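梅干しの瓶とか調味料の空き容器の洗い方、分け方メモ

2019-07-27 更新

前に書いたやつが長すぎて自分でも読めないので、書き直し。急いで書いてるので誤字あったらすみません。引っ越しの荷造り前に台所の容器を全部片付けたい人向け。ガラス瓶、プラボトル、油の容器、スプレー缶。順番にいきます。

うちの市のルールで書いてるところがあるので、最後は必ず自分の自治体の表を見ること。ほんとに違う。隣の市に越しただけでキャップの扱いが逆になった。

用意するもの

・ぬるま湯
・重曹
・食器用洗剤
・古い歯ブラシ
・細長い棒(菜箸でいい)
・キッチンばさみ
・新聞紙
・バケツか深めの桶
・ゴム手袋

手袋は薄手のほうがいい。厚いとキャップの溝がさわれない。

1 まず全部出す

棚の奥、シンクの下、冷蔵庫のドアポケット。全部。出しながら中身が残ってるかだけ見る。残ってるものと空のものを左右に分ける。この時点で洗い始めないこと。途中で洗い出すと絶対終わらない。去年の11月にやったときは一本ずつ洗ってて夜中になった。

賞味期限はここで見る。切れてるドレッシングは残ってる側へ。迷うやつも残ってる側へ。

2 中身を抜く

ソースやドレッシングは新聞紙を丸めて牛乳パックに詰めて、そこに吸わせる。流しにそのまま流さない。油が多いものはとくに。

はちみつ、ジャムの固まったのは、ぬるま湯を半分入れてフタして振る。熱湯はだめ、ガラスが割れる。振って、五分置いて、また振る。それでもだめなら菜箸。

味噌はへらで取ってから。水だけで何とかしようとすると排水口のネットがすごいことになる。

マヨネーズはフタを開けて立てておいても落ちてこないので、はさみで胴を切る。切り口で指を切りやすいから、切るときは手袋。

3 ラベル

紙ラベルは水につけておけばだいたい浮く。浮かないのは、のりが油っぽいタイプ。重曹を水で練って塗って、上からラップ。二十八分、じゃなくて私は28分でタイマーかけてるけど(炊飯の残り時間に合わせただけ)三十分でもいい。そのあとカードのふちでこする。

プラのボトルに巻いてあるフィルムは、ミシン目から。ミシン目がないのははさみの先をちょっと入れて縦に切る。深く入れるとボトルまで切れる。

はがしたラベルは、紙は燃えるごみ。フィルムはプラのマークがあればプラ。うちはそう。

4 キャップと中栓

ここが一番めんどう。醤油や油のボトルは、キャップを取ってもまだ口に白い輪っかが残る。注ぎ口の中栓。専用の道具も売ってるけど、ぬるま湯に口のところだけつけてやわらかくしてから、スプーンの柄をひっかけて起こすと取れることが多い。

取れないとき。無理しない。前にキッチンばさみの先でこじって、刃を欠けさせた。うちの市は取れなければそのままで可と書いてあった。表に書いてなければ電話で聞く。

金属キャップは金属へ。裏に白いパッキンがついてるのは、はがれるならはがす。

5 洗い

大きいものからじゃなくて、汚れの軽いものから。水が汚れない。

桶にぬるま湯、洗剤を数滴。軽いものをさっとくぐらせる。次に油もの。油ものは先に洗剤を原液で一滴入れて、少しの湯で振って、捨ててから桶へ。これやらないと桶の湯がすぐぎとぎとになって、全部やり直しになりまうs。

細い口の瓶は、卵の殻を細かくしたのと水を入れて振るときれいになる。米でもいいけどもったいない。殻はよく砕くこと。大きいと口で詰まる。

においが残る瓶(にんにく、キムチ、ラッキョウ)は、重曹小さじ一と水を満たして一晩。朝すすぐ。まだにおうなら、日に当てる。再利用しないなら、においは気にしなくていい。

6 乾かす

逆さにして水切り。完全に乾くまで待たなくても、水がたれなければ出せる。保存用に取っておく瓶だけは、ちゃんと中まで乾かす。フタを閉めてしまうとすぐにおう。

7 分けて置く
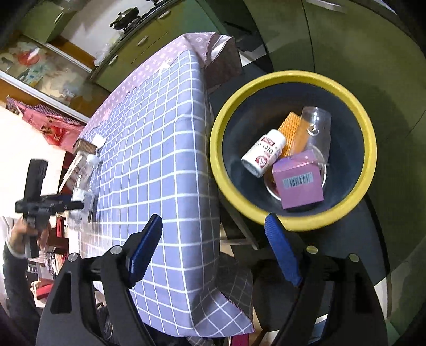 分けるときの入れ物は、口が広くて底まで手が届くのが楽。袋だと中で倒れて、どれがどれだかわからなくなる。深さはほどほどで。深すぎると底のものを取るのに腰が痛い。

うちは四つに分けてる。ガラス、プラ、金属、保留。保留が大事。材質がわからないものをその場で調べだすと手が止まるので、とにかく保留へ。最後にまとめて調べる。

ガラスは上から落とすと割れるから、寝かせて置く。プラは後でつぶす。つぶすのは洗ったあと。先につぶすと中が洗えない。

スプレー缶は別。ここには混ぜない。中身を使い切って、火の気のない外で。穴を開ける、開けないは自治体でちがうので、これも表。

よくある質問っぽいもの

コメントでRenata Montecinosさんから、化粧品の瓶はどうするのかと聞かれました。乳白色のガラスは飲食用の瓶と別扱いのところが多いです。うちは不燃。飲食用の瓶に混ぜないでください。

耐熱ガラスの保存容器も同じ。瓶の日には出せない。フタだけ別に考える。

ポンプ式のボトルは、ポンプの中に金属のばねが入ってるのがある。うちではポンプは燃えるごみで、本体だけプラ。分解しようとして飛ばしたことがあるので、おすすめしない。

食洗機に入れてもいいか。ガラス瓶はラベルを取ってからなら。ラベルごと入れるとフィルターに紙が詰まる。やりました。プラは薄いのが変形するのでやめた。

200ml以下の小さい瓶を取っておきたくなるのはわかるけど、私は9本までと決めてる。それ以上は出す。

次は乾物の容器について書くつもり。米びつの掃除も途中まで下書きあり。油のしみた木のスプーンの手入れは前の記事に書いたので、そっちを見てくだい。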